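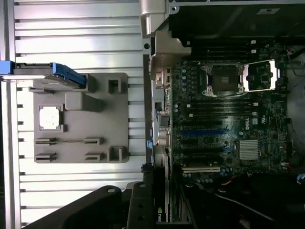

CPU station: fixture plate at left, open socket on the Dell board at right.

About Rernine

Rernine tests robot cells for computer repair and teardown. We began after a fault at our Pusberg shop in March. A wrist offset was lost on restart, and the arm set a CPU down 6 mm off its socket. The contacts were bent and the board was scrapped.

Tayla Ellery traced the fault through 503 logged cycles. Every cell now checks its offset against the fixture plate before each pick – a mismatch stops the arm.

We publish all stop reports, including our own. The list stood at 69 on 29 May 2021.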